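Tarifário e Contratos › Comunidade de Ajuda

A Iltard comprou a Tekleab: o que acontece ao meu contrato de internet e telemóvel?

Lucinda Okafor
14 comentários · 2 partilhas

Boa tarde a todos, e desde já desculpem o testamento, mas prefiro contar tudo de uma vez do que andar depois aos bocadinhos.

Sou cliente da Tekleab há uma data de anos, primeiro só com telefone fixo, depois com internet e televisão, e mais tarde juntei os telemóveis, o meu e o da minha mãe. Pago 38 euros por mês por tudo, que é um preço que consegui com muita paciência ao telefone e que gostava de não perder. Em maio recebi uma carta a dizer que a Tekleab passou a fazer parte do grupo Iltard e que «os serviços continuarão a ser prestados nas condições habituais». Até aqui, tudo bem. Só que na sexta-feira ligou-me um senhor muito simpático, que disse ser da Iltard, a explicar que o meu tarifário ia «deixar de existir» e que eu tinha de escolher um novo, com fidelização de dois anos. Perguntei se era obrigatório e ele respondeu que era «altamente recomendado», o que me deixou na mesma.

As minhas dúvidas são estas: eles podem acabar com o meu tarifário só por terem comprado a empresa? Se eu não disser nada, passo automaticamente para o novo? E se quiser sair para a Stevon, que tem loja aqui perto e de quem a minha cunhada diz maravilhas, pago penalização? A minha fidelização antiga já acabou, tenho quase a certeza, mas não encontro o papel onde isso vinha escrito.

Obrigada a quem tiver paciência para responder — e um beijinho a quem já me ajudou aqui com a portabilidade da minha mãe, que correu lindamente!

Manee Somboon
Olá, Lucinda! Que bom voltar a vê-la por aqui, e ainda bem que a portabilidade correu bem, lembro-me perfeitamente dessa conversa.

Vamos então por partes, que o assunto parece mais complicado do que é. Quando uma operadora compra outra, os contratos dos clientes não desaparecem. Muda o dono da empresa e, mais tarde, pode mudar o nome que aparece na fatura, mas o que foi combinado consigo continua de pé: o preço, a velocidade, os canais, os minutos. Passei por isto quando a Tarkbridge foi vendida e durante muito tempo a única diferença que notei foi o logótipo no envelope.
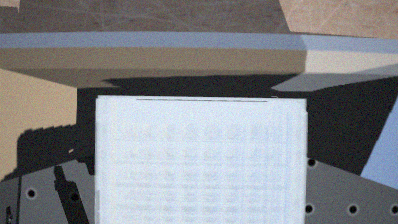
Tempo de leitura: 2 min

Dito isto, a empresa nova pode propor alterações. Repare que propor é uma coisa e impor à socapa é outra. Se quiserem mexer nas condições do contrato, têm de a avisar por escrito, com antecedência, e dizer claramente o que muda e a partir de quando. Em regra, se a alteração não for a seu favor, pode rescindir sem custos, mesmo com fidelização a correr. Há exceções, por exemplo aquelas atualizações anuais de preço que já vinham previstas no contrato, e por isso vale a pena ir reler as letrinhas pequenas com um chá ao lado.

Quanto ao telefonema, eu teria muita calma. Pelo que conta, cheira-me a uma chamada comercial normalíssima: querem passar os clientes antigos para os pacotes novos e, de caminho, prendê-los outra vez. Também pode nem ter sido a Iltard, porque nestas alturas de compras e fusões aparece muita gente a aproveitar a confusão. Não dê dados nem códigos recebidos por mensagem a quem lhe liga. Desligue com simpatia e telefone a senhora para o número que vem na fatura.

O que eu fazia, no seu lugar, era escrever à Tekleab (pela área de cliente ou por carta, mas sempre por escrito) a pedir uma cópia do contrato em vigor e a data exata do fim da fidelização. Essa data costuma vir também na fatura, muitas vezes na segunda página, num quadradinho a que ninguém liga nenhuma. Veja lá se não está aí o papel que procura!

Se se confirmar que a fidelização acabou, pode ir para a Stevon quando quiser, respeitando o pré-aviso que estiver no contrato. E não cancele os telemóveis antes de pedir a portabilidade, senão arrisca-se a perder os números — o da sua mãe, sobretudo, que ela já deve ter dado a meio mundo. Ah, e guarde o comprovativo da devolução da box e do router. Eu não guardei e andei mais de 14 semanas a trocar emails por causa de um equipamento que tinha entregado ao balcão.

Depois venha cá contar como ficou, sim? Um abraço grande.

Vizinho do 3.º
Mude já para a Stevon e não pense mais nisso. Isto das fusões acaba sempre igual, menos concorrência e nós a pagar. Eu tinha a Tekleab e saí mal ouvi falar no negócio. Na Stevon a net às vezes falha à noite, mas no resto não me queixo.

Lucinda Okafor
Manee, é um anjo! Fui buscar a última fatura e estava mesmo na segunda página, no tal quadradinho: sem período de fidelização em vigor. Andei eu a virar gavetas do avesso à procura de um papel. Já mandei mensagem pela área de cliente a pedir a cópia do contrato e a perguntar se a chamada foi deles. Ao vizinho do 3.º, obrigada também, mas isso da net falhar à noite preocupa-me um bocadinho, que é quando vejo as minhas séries. Vou primeiro falar com a minha cunhada e logo decido.

14 comentários · Partilhar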